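4 Bett aufstellen und in Betrieb nehmen

Dieses Kapitel gilt für das Bettgestell Runska in allen Breiten. Die Montage der Seitenteile und des Kopfteils ist in Kapitel 3 beschrieben. Beginnen Sie erst, wenn alle Eckverbinder fest angezogen sind.

4.1 Standort wählen

1. Stellen Sie das Gestell auf einen ebenen, tragfähigen Boden.
2. Halten Sie zu Heizkörpern einen Abstand von mindestens 30 cm ein.
3. Prüfen Sie mit einer Wasserwaage, ob die Seitenteile waagerecht liegen. Gleichen Sie Unebenheiten an den Stellfüßen aus.
4. Drehen Sie die Kontermuttern der Stellfüße handfest an.

Hinweis: Auf Parkett und Dielen kleben Sie vor dem Aufstellen die beiliegenden Filzgleiter unter die Füße. Die Klebeflächen müssen trocken und staubfrei sein.

4.2 Lattenrost einlegen

1. Legen Sie die Mittelstrebe in die beiden Halter am Kopf- und Fußteil ein.
2. Rollen Sie den Lattenrost vom Kopfteil her aus. Die Gurtbänder zeigen nach unten.
3. Befestigen Sie die erste und die letzte Latte mit je 2 Schrauben aus Beutel C.
4. Drücken Sie jede Latte kurz mit der Hand nach unten. Sie darf nicht verrutschen.

VORSICHT
Quetschgefahr zwischen Mittelstrebe und Halter. Setzen Sie die Strebe zu zweit ein und fassen Sie sie nur von oben an. Die zulässige Gesamtbelastung des Bettes beträgt 200 kg.

4.3 Matratze und Auflagen

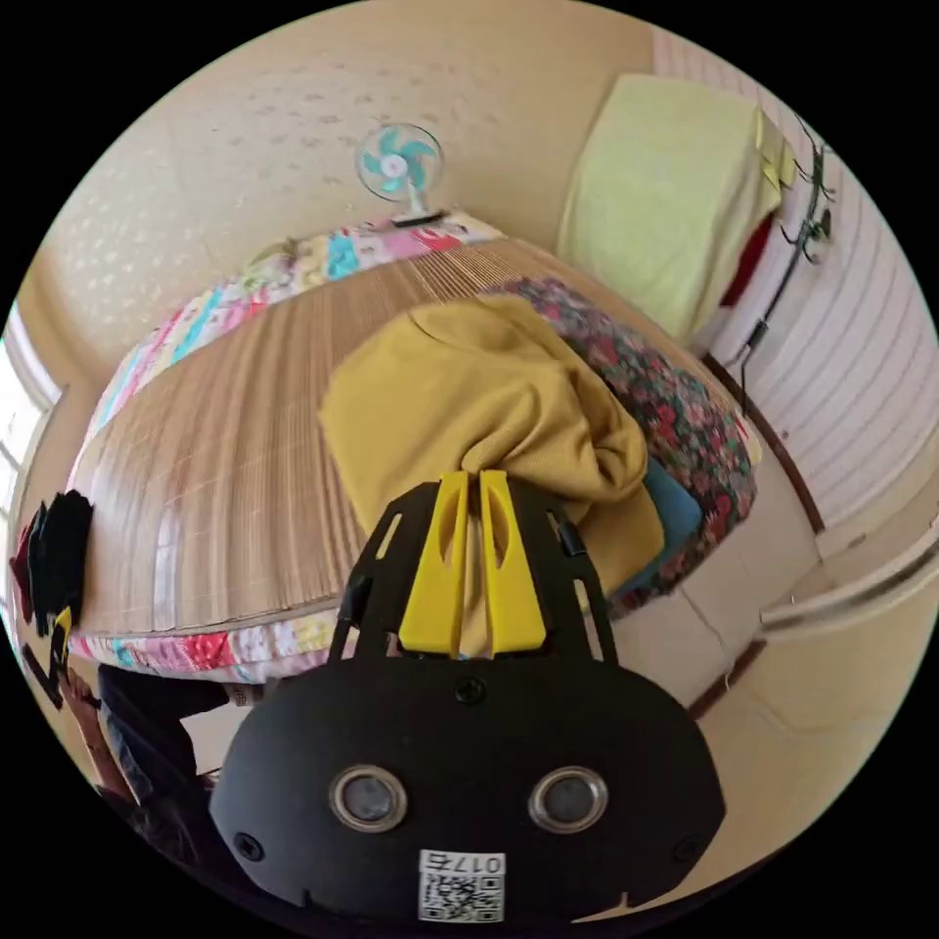
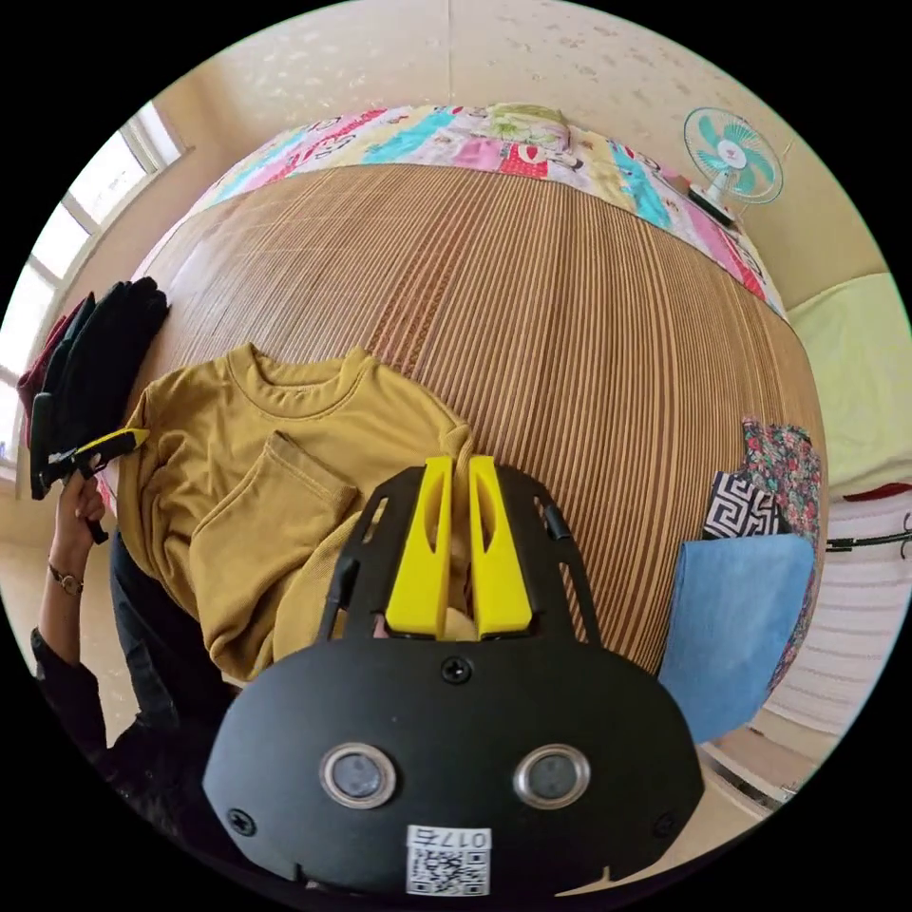
Die Matratze soll auf beiden Längsseiten gleich weit vom Seitenteil entfernt liegen. Lassen Sie eine gerollt gelieferte Matratze vor der ersten Nutzung vollständig aufgehen und lüften Sie dabei den Raum. Wenn Sie anstelle eines Spannbetttuchs eine geflochtene Schlafmatte mit Streifen auflegen, richten Sie die Matte nach den Kanten der Matratze aus und streichen Sie sie von der Mitte nach außen glatt. Eine Matte, die über den Rand hinausragt, kann am Seitenteil scheuern und den Lack beschädigen.

1. Saugen Sie die Matratzenoberseite vor dem Auflegen mit der Polsterdüse ab.
2. Legen Sie die Auflage trocken und ohne Falten auf.
3. Nehmen Sie die Auflage zum Lüften ab und stellen Sie sie aufrecht an eine Wand. Geflochtene Matten nicht knicken.
4. Wenden Sie die Matratze alle 2 Monate, sofern der Hersteller der Matratze nichts anderes vorgibt.

Hinweis: Bettdecken und Kissen gehören nicht zum Lieferumfang.

4.4 Nachziehen der Verbindungen

Holz arbeitet, vor allem während der Heizperiode. Ziehen Sie die Eckverbinder nach den ersten Wochen und danach einmal jährlich nach, am besten im Februar.

1. Nehmen Sie Matratze und Lattenrost heraus.
2. Ziehen Sie die Schrauben über Kreuz mit dem Sechskantschlüssel nach. Keinen Akkuschrauber verwenden.
3. Kontrollieren Sie die Halter der Mittelstrebe auf Risse. Bei Rissen das Bett nicht weiter benutzen und Ersatz bestellen.

4.5 Ersatzteile

Halter, Stellfüße und Filzgleiter sind beim Kundendienst von Landasura erhältlich. Geben Sie bei der Bestellung die Bettbreite und die Nummer auf dem Aufkleber an der Innenseite des Fußteils an. Ansprechpartnerin für Gewährleistungsfälle ist Seija Mäkelä.

Stand der Anleitung: 2025-07-04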